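Kiltar packing bench data: README
November 2018, posted by the bench lead, Lockyer site

Hello, and thanks for downloading this! I look after the packing benches at Lockyer, and I got handed the job of writing up the data because I was the one who kept complaining that the notes were rubbish. So if something in here is unclear, it's my fault now.

What you've got is one folder per pick, 2,549 of them, all recorded on bench 4 between July and the day we stopped for the stock count. Each folder has the pictures from the wrist camera, a log of how far the fingers were open, and a short text note typed by whoever was on shift. The notes are the bit I'd read first. They're blunt, they're full of spelling mistakes, and they tell you far more than the logs do about why a pick was a pain.

We call the arm Kiltar (that was the project name and it stuck). Nendus did the installation and Gremar looks after the software, so if a file won't open, it's them you want, not me.
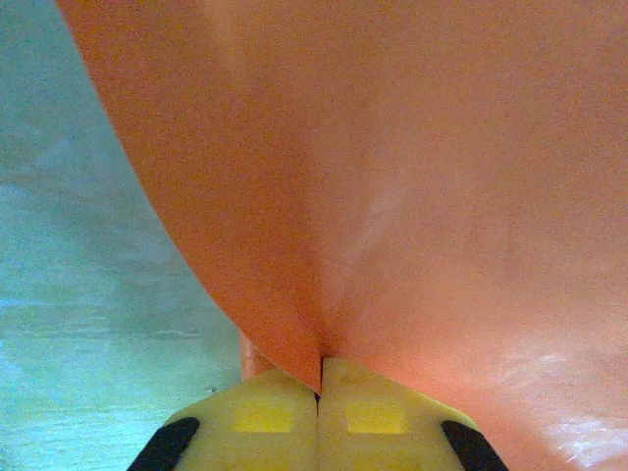 My own job has changed more than I thought it would. I used to pack all day, and now I pack for the first half of the shift and spend the rest on the arm: wiping down the pads, sorting the folders, typing notes, and going through pictures on the screen in the office. You get an eye for it after a while. When something big and glossy comes right up to the camera, like that orange thing with the glare on it and its point coming down at the seam between the two fingers, I tag it "close, shiny" and leave the rest to the note. My wrists are much better for the change, I will say that. I do miss the chat on the benches, though, and a couple of the others feel the same.

Pay is the thing everyone asks me about. Looking after the arm went up a grade after the summer, but only for those of us who did the training, and I think it should have been offered to the night shift as well. I've said so upstairs.

Known problems:

- 19 folders have no note at all. Shift change, mostly.
- Tags are typed by hand, so you'll find "shiny", "shiney" and "glossy" all meaning the same thing.
- Close-up pictures can be soft and grainy. We've left them in.

Please don't use the notes to work out who was on shift. We took the initials out and we'd like it to stay that way. Anything else is fine, just mention Lockyer if you publish.

The next lot will have 4,000 picks in it and a proper drop-down for the tags, if Gremar get it done.

We use cookies to remember your settings and see which pages get read. Accept all | Manage cookies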